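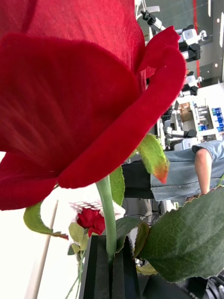 Sivadberg theatre reopens its costume and props store for hire

July 28, 2015

The Makhubela Theatre in Sivadberg has reopened its costume and props store to schools and amateur groups, two years after a burst pipe closed the basement where the stock was kept.

The store has moved to the first floor of the old Tramine building on the far side of the car park. It holds 1178 catalogued items, among them period coats, hats, crockery, walking sticks, table lamps and artificial flowers. Everything can be borrowed by the week.

Hire manager Thandeka Nel said the catalogue was finished in June. Until then the only record had been a set of handwritten cards, many of which were lost when the basement flooded.

"People used to ring up and ask for a policeman's helmet and we would have to go down and look," she said. "Now we can tell them on the phone."

Costumes cost R92 a week and small props R50. Furniture is priced by the piece and must be collected by the borrower. Registered schools in the district pay half the costume rate, and a deposit is taken on anything made before 1960.

The first large order came from Busisiwe Steyn, who teaches drama at the secondary school and is putting on a comedy with her senior pupils next term. She has booked coats, hats and a tea service.

"We made our own costumes last year and it took up most of the rehearsal time," she said. "The sewing was good but nobody knew their lines."

Wardrobe head Miloslav Šimko has asked borrowers not to wash anything themselves. Several of the older garments are lined with silk and have already been repaired more than once. Cleaning is included in the price – borrowers should simply bring items back on the hanger they came with. Fabric flowers should go back in their boxes and be kept away from stage paint and hairspray, he added.

Shelving and rails were paid for by a grant of R40 000 from the Varar Fund, with the rest of the fitting-out work done by theatre staff during the winter break. A small fitting room has been added next to the stairs, but there is no lift. Anyone who cannot manage the steps can arrange to have items brought down to the box office.

The store is open in the afternoons from 2pm to 5.30pm, and until 7pm in the week before a local production. Bookings should be made at least 7 days ahead through the box office.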